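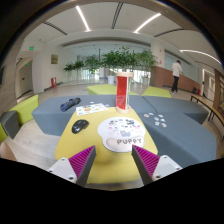

Nurno's fingers open over the yellow lobby table, with the puppy mouse pad behind the gap.

Gripper tech wanted, part time, 13 hours a week

Hi! I'm Giorgia Bianchini and I run the hand-held side of things at Wallutlow. I'm looking for someone to take over the care and feeding of Nurno, our hand-held gripper with the camera on it. You carry it around, pick things up with it, put them down again, and the recordings go to the people upstairs who train the arm. It gets used a lot, it gets knocked into a lot of table edges, and right now the person tightening its screws is me, usually at 7 in the morning with a coffee in the other hand.

So what would you be doing? Mostly bench work. Nurno comes back to room 515 at the end of every session and you go over it before it goes out again. The ribbed pads are the first thing to check. Dust and sticker glue get down in the ribs (stickers are the worst, I've spent whole afternoons with a toothbrush) and then the grip goes funny on anything smooth. Pads that are starting to lift come off and get replaced. Then the screws in the finger mounts. They work themselves loose, and a finger that sits even a little crooked will close next to the other one when it should close against it. We open and close it 100 times on the bench after every pad change, and I do mean all of them!

After that comes the camera. Lens wiped, mount snug, and then a short test recording so we can see that both fingertips show up and that they meet where they met last time. Renzo Zuccaro wrote the checklist for that and it's good, if a bit long. You're welcome to argue with him about step 58. I have.

The rest of the time you'd be out with the session crew, setting up. We like ordinary places with ordinary stuff in them, things like a computer mouse or a sheet of stickers on a lounge table, and daylight coming in from somewhere. You'd do the warm-up passes, look at how the pads come in over the table, and fix whatever needs fixing on the spot.
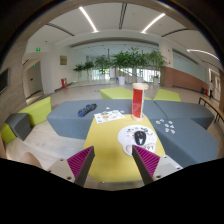 A good warm-up pass is slow. I come in low with the fingers open, stop short of whatever I'm going for, and check that both sides look even before I close on anything. If one pad is riding higher than the other I put the whole thing down and get the driver out. Settimio Cattaneo, who had this job before he moved over to Galli, could hear a loose mount from across a room. I can't, so I look.

What I'd like you to have:

Steady hands and some patience with tiny screws.
Some kind of repair background. Bikes, printers, cameras, sewing machines, I really don't mind which.
The habit of writing down what you changed. Our log lives in Wutalier and a line or two per visit is plenty.
Comfort working in public spaces with people walking through.

Programming is nice but I won't ask about it. No degree needed either. You do have to be able to hold the gripper out in front of you for a good stretch of time, so if that's a problem for your wrists or shoulders, tell me and we'll talk about splitting the job so you get the bench half.

Hours are flexible apart from session mornings, which start at 8:30. We'd like somebody in place by October, with a couple of weeks of overlap so I can show you the pad trick (warm the old one first, then peel from the outside corner, never the inside).

To apply, write to me through the Wallutlow jobs page and put Nurno in the subject line. Skip the cover letter. Tell me about something you fixed and how you knew it was fixed, and a photo of it if you've got one. Amedeo Rizzi and I read everything together and we'll get back to you either way. If you make it to the second round, you'll come by for an hour, change a pad and do a warm-up pass with me, paid.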